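The Odoi Bowl

Mirela Holanda drove up to the house in February with a box of trash bags and a list her brother had written. The list said kitchen, hall closet, garage. It said nothing about the letters, so she figured he didn't know about them.

Their aunt had lived alone for 24 years and kept a tidy place. The heat was still on. Mirela put her coat over a chair and started with the dishes because they were easy.

Most of them could go. There were plates from the grocery store and mugs from the bank. Then she found the bowl with the blue stripes, and she sat down with it for a while.

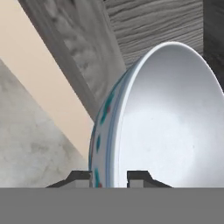 A striped bowl, white inside.

Her aunt had brought it back from Odoi, the one time she went anywhere. She used it for rice and, when Mirela was small and sick, for soup. Marcelino Vieira had bought it for her. That was a name nobody in the family said much.

Mirela called the number her aunt had written inside the phone book cover. A man answered on the second ring.

"Is this Mr. Vieira?"

"It is."

"I'm Lúcia's niece. I'm at the house."

He was quiet, and she could hear a radio behind him. "When was it?" he asked.

"Three weeks ago. I'm sorry. I only found your number today."

He thanked her for calling. He asked if the pear tree was still standing, and she went to the back door with the phone to look. It was. He said he had planted it the year he left for the job in Lirnano.

"She said you sent money," Mirela said. She didn't know why she brought it up.

"Once. She sent it back. It was $333, and she put in a note that said to buy a coat."

"Did you?"

"I bought a radio."
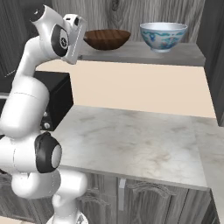
She asked if he wanted anything from the house. He said no, and then he asked what there was. She read him things off the counter: a clock, a sewing kit, some books, a bowl with blue stripes.

"She kept that?"

"She ate out of it every day."

The radio went off. Mirela waited. Outside, the neighbor, Callum Rowbotham, was dragging his trash can up the driveway, and he waved at her through the glass. She waved back.

"You should have it," Marcelino said. "I have bowls."

"I could mail it."

"It would break."

"Then I'll bring it. How far are you from the old station?"

He told her the way twice, and she wrote it on the back of her brother's list. He lived over a shoe repair shop. The stairs were bad, he said, and she should ring and let him come down.

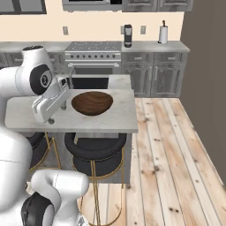
She found the letters after dark, in a boot box at the back of the hall closet. They were tied with kitchen string. She didn't open them. She wrapped the bowl in two dish towels and set it in the box on top of the envelopes, and it fit with a little room at the sides.

Her brother called at nine to ask how it was going.

"I did the kitchen," she said.

"Anything worth keeping?"

"A few things. I'm stopping somewhere on the way home tomorrow, so don't wait for me to eat."

He asked where. She told him she'd explain when she got there, and went out to put the box on the front seat of the car.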